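읽는 시간 6분

방 정리 겸 안전 점검표 (작은 물건·침구 편), 코멘트 포함

작성일 2019. 07. 05.

지난번 점검표를 올렸더니 항목만 있고 왜 그렇게 적었는지가 없어서 답답하다는 댓글이 꽤 달렸어요. 그래서 이번엔 제가 점검하면서 투덜거린 말까지 같이 적어 둡니다. 기본 양식은 플리드홀름(Plidholm) 생활안전 체크리스트를 가져다 썼고, 우리 집에 안 맞는 칸은 지우고 필요한 칸은 제 맘대로 끼워 넣었어요. 판정은 양호 / 보완 / 불량 이렇게 셋이고, 애매하면 무조건 보완으로 내렸습니다. 제가 저한테 후하거든요.

점검 장소: 작은방 (침대, 책상, 창가)
점검 계기: 주말에 조카가 자고 감. 만 세 살. 요즘 뭐든 입으로 가져가는 시기가 끝났나 싶었는데 아직인 듯해요.
소요 시간: 20분 잡았는데 트레이에서 다 까먹음

1. 바닥과 동선

1-1. 문에서 침대까지 걸리는 물건 없음: 양호
어제 저녁에 빨래 바구니를 치운 덕이에요. 평소 같으면 불량입니다.

1-2. 러그 모서리 들뜸: 보완
미끄럼 방지 테이프가 한쪽만 떨어졌어요. 와른포트(Wornport)에서 산 건데 겨울엔 잘 붙어 있더니 장마철 되니까 슬슬 일어나네요. 새로 사기 전에 바닥부터 닦고 다시 눌러 보려고요.

1-3. 침대 밑: 불량
머리끈 나왔습니다. 동전도요. 먼지는 말할 것도 없고... 이 칸은 매번 불량이라 이제 좀 부끄러워요. 긴 밀대로 끝까지 훑고 나서 휴대폰 손전등으로 한 번 더 봐야 벽 쪽 구석까지 보입니다.

2. 침구

2-1. 담요 보풀, 풀린 실: 양호
분홍색 플리스 담요예요. 손으로 한 바퀴 쓸어 봤는데 손가락에 걸리는 실은 없었어요. 플리스는 털이 뭉치면 조카가 그걸 뜯어 먹으려고 해서 꼭 봅니다!

2-2. 담요 위 놓인 물건: 보완
이건 제 탓이에요. 정리한다고 트레이를 침대 위에 턱 올려놨으니까요. 푹신한 데 놓으면 누가 앉기만 해도 기울고, 안에 든 게 다 쏟아지죠. 특히 바탕이 알록달록한 담요면 뭐가 떨어져도 안 보여요. 분류는 책상에서 하는 걸로, 다음번엔 꼭.

2-3. 베개 지퍼: 양호
손잡이가 안쪽으로 들어가 있음. 끝.

3. 작은 물건 트레이

여기가 오늘의 본론입니다. 얕은 트레이 하나에 장신구며 머리핀이며 자잘한 봉지까지 다 모아 두고 사는데, 저 혼자 살 땐 참 편했어요. 열쇠 찾듯이 손만 넣으면 나오니까. 그런데 아이 눈높이로 앉아서 보면 이만한 보물상자가 없더라고요.
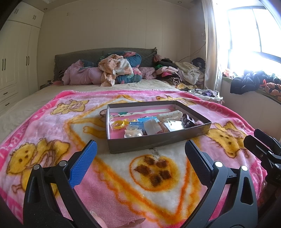 사진 1. 3번 항목 점검 대상, 작은 물건 트레이

3-1. 삼킬 수 있는 크기의 물건이 열린 채로 있는가: 불량
제일 먼저 걸린 게 진주빛 나는 하얀 구슬이에요. 작은 투명 봉지에 들어 있긴 한데, 봉지는 잠금장치가 아닙니다. 세 살짜리가 이로 물어뜯으면 그만이에요. 점검 중에 바로 뚜껑 있는 통으로 옮겼고 통은 책장 맨 위 칸으로 보냈어요. 양식에는 "즉시 조치" 칸이 따로 있는데 이런 건 미루면 진짜 안 하게 돼서 저는 항상 그 자리에서 합니다.

3-2. 비닐류: 불량
투명한 포장도 있고, 하늘색 봉지도 있고. 내용물이 확실한 것만 남기고 빈 봉지는 그 자리에서 버리기로 했어요. 얼굴에 붙을 만큼 크지 않아도 입에 들어가면 똑같이 위험합니다. 봉지를 모아 두는 버릇이 있는 분들(저요), 이 칸에서 마음 단단히 먹으세요.

3-3. 머리핀, 집게핀: 보완
흰색에 짙은 점이 있는 핀이랑 검은 집게핀. 점검 방법은 간단해요. 열었다 닫았다 해 보고, 이가 부러진 데 없는지 손끝으로 훑고, 스프링이 헐거우면 버립니다. 판정이 보완인 건 핀 상태 때문이 아니고 보관 때문이에요. 집게핀은 아이 손가락이 끼기 딱 좋아서 서랍으로 보냈습니다.

3-4. 팔찌, 고리류: 양호
노란 팔찌는 통째로 삼킬 크기는 아니라서 통과시켰어요. 그래도 금이 갔는지는 꼭 보세요. 휘어 보지는 마시고 (저 예전에 그러다 하나 깨먹었어요) 밝은 데서 한 바퀴 돌려 보면 됩니다.

3-5. 보풀 달린 장식: 보완
분홍색 복슬복슬한 작은 것. 털 빠짐 테스트로 테이프를 붙였다 떼는 방법을 쓰는데, 묻어나는 게 있으면 아이 손 닿는 데 두지 않아요. 오늘은 테이프가 안 보여서 일단 높은 데로 치우고 보완.

3-6. 카드류: 보완
은색으로 번쩍거리는 카드가 하나 있죠. 모서리가 날카로운 카드는 의외로 손을 잘 베요. 중요한 카드면 애초에 머리핀이랑 같이 굴러다니면 안 되고요. 카드 지갑 칸으로 이동.

3-7. 긴 띠 모양 물건: 보완
뒤쪽에 가로로 걸쳐 있는 하얀 띠요. 작은 무늬가 있어서 예쁘긴 한데, 띠나 끈은 길이를 재서 20cm가 넘으면 따로 말아서 보관하는 게 제 기준입니다. 목에 감을 수 있는 건 귀여운지 아닌지를 따질 일이 아니에요. 자가 책상 서랍에 있어서 길이는 분류할 때 재기로.

3-8. 트레이 안감: 양호
분홍 안감을 모서리까지 눌러 봤고 들뜬 데는 없었어요. 들뜨면 그 밑으로 작은 귀걸이 뒷침 같은 게 숨어 들어가거든요. 바르마(Varma) 정리함 쓸 때 딱 그렇게 당했습니다. 청소기 돌리다가 따다닥 소리 나서 알았어요.

4. 책상과 콘센트

4-1. 멀티탭 덮개: 양호
안 쓰는 구멍 5개 다 막음.

4-2. 건전지 들어가는 물건: 보완
특히 단추형 전지요. 체중계랑 작은 리모컨 뚜껑에 나사가 있는지 보세요. 우리 집 리모컨은 뚜껑이 헐거워서 투명 테이프로 감아 놨는데 임시방편이라 보완입니다. 이건 다른 작은 물건하고 급이 달라요, 삼킨 것 같으면 기다리지 말고 바로 응급실!

4-3. 스탠드 전선: 양호
벽 쪽으로 붙여 고정. 라나크(Larnach) 전선 클립인데 흰 벽이면 티도 별로 안 나요.

5. 창가

5-1. 블라인드 줄: 보완
줄걸이에 감아 올려 두기는 했는데 줄걸이 높이가 좀 낮아요. 조카가 12월보다 확실히 컸더라고요. 그때는 괜찮았던 높이가 지금은 손을 뻗으면 닿아요. 더 위로 다시 달아야 합니다.

5-2. 창 아래 딛고 올라갈 물건: 양호
의자 치움. 책 더미도 치움.

조치할 일 모음

- 구슬 옮기기 (완료)
- 빈 봉지 버리기 (완료)
- 집게핀 서랍으로 (완료)
- 흰 띠 길이 재기
- 복슬복슬한 장식 테이프로 털 확인
- 리모컨 뚜껑 나사형으로 바꾸든지 리모컨을 바꾸든지
- 블라인드 줄걸이 올려 달기
- 러그 테이프
- 침대 밑. 침대 밑. 침대 밑.

양식 맨 끝에 "점검자 의견" 칸이 200자 이내라고 되어 있는데 저는 늘 넘쳐서 그냥 뒷면에 씁니다. 이번 의견은 이래요. 트레이는 없애지 않기로 했어요. 물건 둘 자리가 없어지면 결국 화장대, 세면대, 식탁으로 퍼져서 더 찾기 힘들더라고요. 대신 조카 오는 날은 트레이째로 옷장 위에 올리고, 평소엔 뚜껑 있는 통 두 개를 안에 넣어 쓰는 방식으로 바꿔 보려고 합니다. 통은 속이 보이는 걸로 살까 하는데, 보이면 또 열어 달라고 조를 것 같아서 고민 중이에요. 써 보신 분 있으면 댓글 좀 주세요.

다음 점검은 욕실 편입니다. 세면대 밑 수납장은 아직 열어 보지도 않았어요.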